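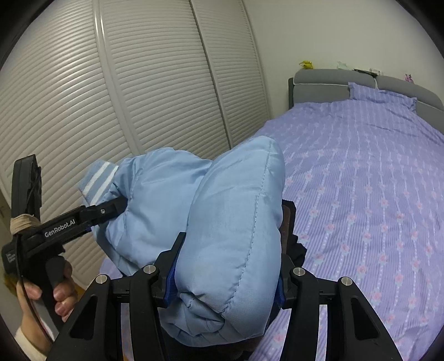 Misomholm padded garment, light blue, ribbed band with two white stripes

The Misomholm is a puffy padded garment for everyday winter wear. The outside has a slight shine, with darker blue stitching. It packs down for a drawer or a suitcase and fluffs up again after a night on a hanger.

Item no.: 373
Fill weight: 200 g
Pockets: 2
Care: machine wash cold, tumble dry low, do not iron
Price: $82

Made by Gravard. Shipped by Trastport. Orders placed in December may take a few extra days.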